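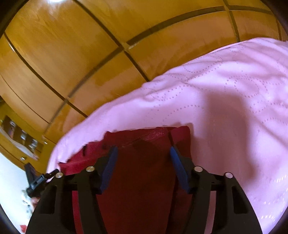

Hand-held gripper closing on red fabric on a quilted bedspread.

Clunholm Bedroom Textiles – fault notice and data card

Maintained by the Kilport group. Tool: Zesteck hand-held gripper.

Known fault
In February a jaw linkage was found to stick when partly closed. The recorded jaw width then stayed fixed while the pads moved. Of 176 episodes, 6 are affected and are marked "width_invalid".

Use
Do not train on the width channel of marked episodes. Video is unaffected.

Safety
Keep fingers clear of the linkage – a stuck jaw may release suddenly.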